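How Ink Gets from a Pen to the Paper

Ink is a liquid with colour in it. The colour comes from a dye, which dissolves in water, or from a pigment, which is a very fine powder that stays solid. Most ink for fountain pens uses dye, so it is mainly water.

A liquid in a narrow gap behaves in an odd way. It creeps along the gap by itself, even uphill. This is called capillary action. Water sticks to the sides of the gap and pulls the rest of the water along behind it. The narrower the gap, the further the water can climb.

A fountain pen works by capillary action. Inside the barrel is a small store of ink. Under the nib is a part called the feed, which has a thin channel cut along it. Ink moves down the channel to the nib, and then along a slit to the tip. 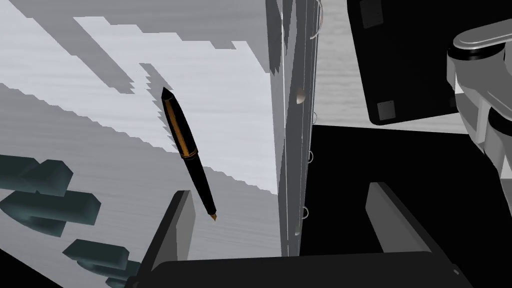 A black fountain pen with a gold nib.

When the tip touches paper, the ink meets thousands of tiny fibres with gaps between them. These gaps pull as well, and ink flows out in a line. When the pen is lifted, the flow stops.

Air matters too. As ink leaves the pen, air must go in to take its place. If no air could enter, the ink would soon stop. The feed lets air pass up in small bubbles while ink passes down.

Paper changes the result. Kitchen paper has wide gaps and no coating, so ink spreads into a blot. Writing paper is treated with a substance called size, which slows the ink down and keeps the edges of a line sharp.

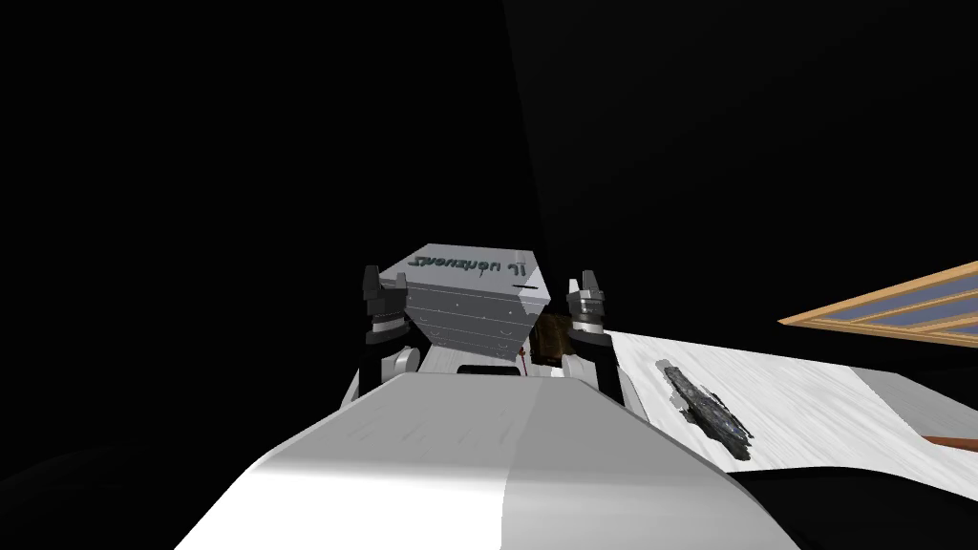
Ink dries in two ways. Some of the water sinks into the paper, and some turns into vapour and goes into the air. The dye is left behind on the fibres - this is the mark you see.

Try it yourself

You need a strip of kitchen paper, a washable black felt pen and a glass of water.

1. Draw a dot 2 cm from one end of the strip.
2. Hang the strip so that the end just touches the water. Keep the dot above the water.
3. Wait 10 minutes.

The water climbs the strip and carries the dye with it. Many black inks are a mixture, and the dyes travel at different speeds, so you may find bands of blue, red or yellow.

Written by Aldana Espinoza, September 2021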